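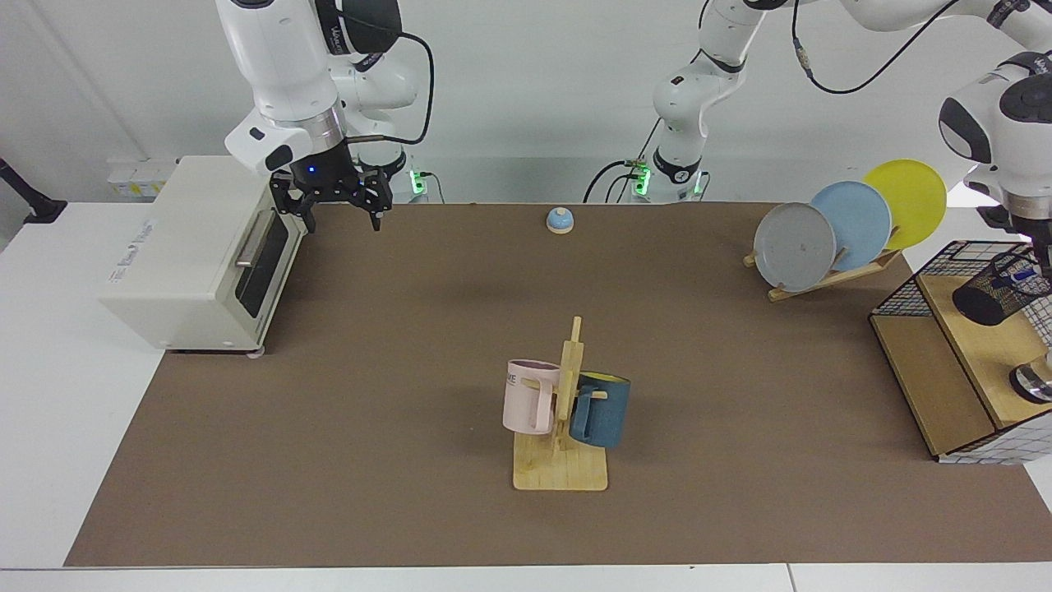
Figure 1. Right arm and gripper next to the toaster oven.

Billing Order and Screen Time in Feature Film Cast Credits
Project report, second-year module in Screen Industries, Semley College

Summary

The order in which actors are named in a film's opening credits is usually settled by contract before shooting starts. The amount of time each actor spends on screen is settled much later, in the edit. This project measured how far the two agree. We timed the first four billed performers in 103 feature films from the Semley lending collection and compared the rank order of their screen time with the order of their names. Agreement was strong for first billing and weak for everything below it. The last name in the credits, when introduced by "with" or "and", behaved differently from the rest and was treated separately.

1. Background

Billing is a form of payment. An actor may accept a lower fee for a better position, or a shorter part in return for a separate card at the end of the sequence. Viewers and prize juries both read the order as a statement about the size of the part, and the split between lead and supporting categories at awards is often argued on the same basis. A performer billed second may be submitted as supporting while appearing in more scenes than the performer billed first.

Previous coursework on this subject in our department used posters. Posters are easy to collect but they are a poor source, as the order of names printed above the title often does not match the order of the faces beneath, and regional distributors change both. We used the credits as they appear in the film itself.

2. Sample

The Semley collection is arranged by shelf number and not by genre. We took films in shelf order, starting at the first disc, and applied three exclusions: documentaries, animated features, and films with the cast listed alphabetically or in order of appearance. Anthology films were kept if the same performers appeared in more than one segment.

This gave 103 films. Four performers from each would give 412 performances. Twelve were dropped, either because the film billed only three actors before the title card or because the performer appeared mainly under heavy makeup or a mask and could not be identified reliably in wide shots. The working sample was therefore 400 performances.

The collection leans toward drama and crime. Musicals are thinly represented and there is very little horror. No claim is made that the sample stands for film production in general.

3. Method

3.1 Timing
Each film was watched once at normal speed with a keyboard timer, one key per performer. The key was held down while the performer was visible. A performer with their back to the camera counted as visible if they had a line or if the shot was framed on them. Voice alone did not count. Photographs, paintings and video screens inside the film did not count either, except in the Marchuk titles discussed in section 5.

3.2 Checking
A second student re-timed one reel-length section of every tenth film without seeing the first set of values. Differences were small for dialogue scenes and larger for crowd scenes. Where the two values led to a different rank order, the whole film was timed again.

3.3 Ranking
Screen time was converted to rank within each film. We did not compare minutes across films, as running times vary too much. Two performers within thirty seconds of each other were given a tied rank.

3.4 Credit position
All names on cards before the director's card were transcribed, 640 cards in total. Shared cards were read left to right. Where two names were set at different heights - the staggered layout used when neither performer will accept second place - the left name was entered as first and the film was flagged.

4. Results

First position. In roughly three quarters of the films the first-billed performer also had the most screen time. Most exceptions were films in which a well-known actor took a short part as a judge, parent or employer, and the story was carried by a newcomer billed lower down.

Second position. Agreement fell to a little under half. The usual pattern was a swap between second and third. Romantic dramas were the most consistent group and heist films the least, as might be expected where a large cast shares most scenes.

Third and fourth positions. Rank order here was close to what would be expected by chance. In several films a performer who did not appear in the opening credits at all had more screen time than the performer billed fourth.

Final card. Performers introduced by "with" or "and" generally had less screen time than anyone named before them. Their scenes were also more concentrated, often falling inside a single act. We read this as evidence that the final card is used for short engagements by established actors, but the project did not have access to contracts and cannot confirm it.

Staggered cards. The flagged films were too few for separate analysis. In all of them the two performers were close in screen time, and the right-hand name was ahead slightly more often than the left.

5. Two groups of films

The Stokar comedies. The collection holds a run of these, made with largely the same company of actors. Billing changes from film to film while screen time hardly moves. The performer who plays the landlord is billed third, then second, then first over the series, with a part of about the same size each time. Billing in this group appears to follow reputation, with a delay.

The Marchuk films. These make heavy use of video recordings watched by other characters. Under the general rule the lead in two of the films would have ranked fourth. We counted recorded footage when it filled the picture and ignored it when it was seen on a monitor within a room. The choice affects the result for both films and is noted in the data sheet.

6. Limitations

Screen time is not the same as importance. A performer may dominate a film from a few scenes, and our measure gives no credit for this. A better study would add line counts and number of scenes. We tried line counts on the Tradthorpe courtroom films, where transcripts were available, and found that they followed billing slightly more closely than screen time did.

The rule on visibility is open to argument. Action films with stunt doubles are a particular problem, and we have probably credited some performers with footage that is not theirs.

7. Further work

The timing files are stored with the module materials and use one row per performer. A repeat with television drama would be useful, as billing there is often fixed for a full season while parts grow and shrink from week to week. Anyone taking this on should agree on the visibility rule before timing starts - we changed ours after the first few films and had to time them again.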